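Ticket 2643: Review checklist keeps bouncing mug and bowl grasps
Project: Numwood tabletop sim
Opened by: Luana Honorato
Assigned to: Yaroslav Levchenko
Status: waiting on reporter

1. What's going on

Hi Yaroslav! So I'm going through the March batch with the Masness checklist open next to me, and I'm stuck on rule 4 again. It says "fingers must not enter the vessel." Fine for a bottle, I guess, but every rim grasp we have puts a finger inside. Look at the hand on the white mug, one fingertip up by the inner side of the lip and more of the hand around the outside. I'd call that a perfectly good grasp and the checklist wants me to fail it. 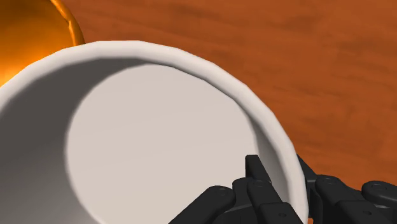
2. What I tried

First I reread the rule in case I was being dense (always possible). Same wording in the PDF and on the wiki. Then I ran the Michiels validator on the whole batch and got 34 rejects, all rule 4. I turned rule 4 off, ran it again, and 2 were left, both real ones where the fingers go straight through the wall of the cup. Those should fail, no argument from me!

I also wondered if it was a hand problem, because the mug runs use the multi-fingered hand. Nope. The arm with the slim black gripper gets flagged too, reaching down into the white bowl at the back of the table, with the cream and orange bowls sitting in front of it.
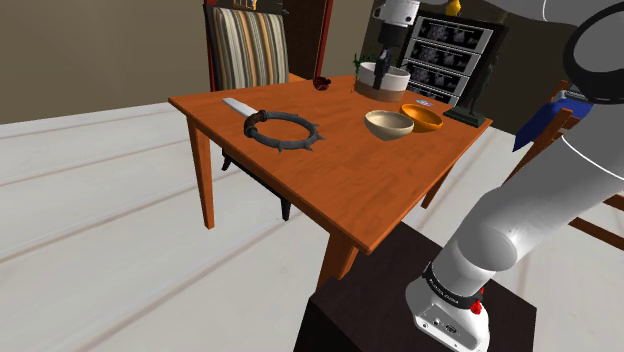 Anyway, I think the rule was written for full containers and somebody copied it over without the "if it has contents" part. Could we say contact with the inner wall is OK when the vessel is empty, and passing through the mesh is always a fail? I'd also love a line about keeping clear of neighboring objects, which we all check by eye and never wrote down.

3. Reply from Yaroslav

You're right, I dug up the Nerville draft from before the copy and it does say "filled vessel." My fault, I did the merge. I've put your wording in the April 2018 revision. Can you rerun with rule 4 back on and tell me if you still get just the 2? I'm leaving the neighbor clearance thing for its own ticket, it needs a distance and I don't want to make one up tonight.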